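20/04/2020

Transcript indexing, Dernora case file. Notes for myself and whoever picks up the next batch.

Picked up where I left off in February. The file is 1,277 pages of trial transcript and I'm through the prosecution witnesses. Defense side not started. The court has the parties on written submissions for the no-case motion, so the index needs to be usable before those come in.

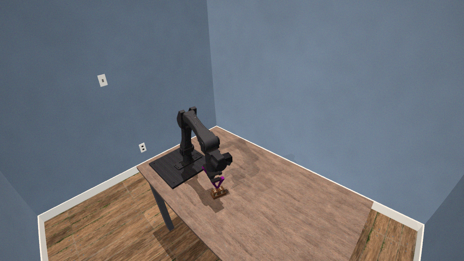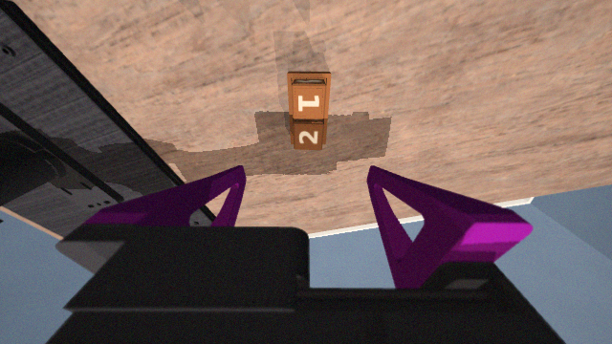
Main job today was the exhibit cross-references. Every time a witness is shown an exhibit, the page and line go in the index under the exhibit number. The search script finds "Exhibit 14" fine but misses "Exh. 14", "P-14" and "the document marked fourteen". Added those three patterns and ran it again on the first 500 pages. It picked up 30 references that were not in the February version. Checked them all by hand. Two were false hits where counsel was reading a page number out loud.

Still wrong: exhibits that were marked for identification and later admitted under a different number. The phone records are the worst of these. They come in as MFI-6, get argued over for most of a morning, and are admitted as P-22. The index now has both with a "see also" line. I would like one entry with the history under it but the template won't take it. Left a note on the Skikton board asking for an extra field.

Voir dire sections. These were heard without the assessors and must not be mixed in with the main testimony. I had been tagging them by the heading, but the reporter doesn't always put a heading when they go back into open session. Tagged the end points manually from the judge's words instead. Please don't rerun the auto-tagger over this file, it will wipe them.

Scan quality. Pages from the Tumivano registry are good. The ones that came through Fragkou are copies of copies and the line numbers on the left are half gone. For those I'm citing page only, with an asterisk. Asked if the originals can be rescanned, no answer yet.

Spelling. The investigating officer's report uses one spelling of the village and the transcript uses another. Kept the transcript spelling everywhere and put the other in the variants list. Same with the vehicle registration, which is given with and without a space.

Checked the rulings list against the docket. One ruling on the docket (admission of the second statement) has no matching page in the transcript. Either it was delivered in writing or there is a gap. The page numbers run straight through, so I think it was in writing. Need to look in the correspondence folder.

To do:
Finish exhibit references from page 501 on
Find the written ruling
Chase the rescans
Send a test copy of the index to the other desk and see if they can find things in it without asking me
Backup done, copy is on the shared drive under Dernora, index, v3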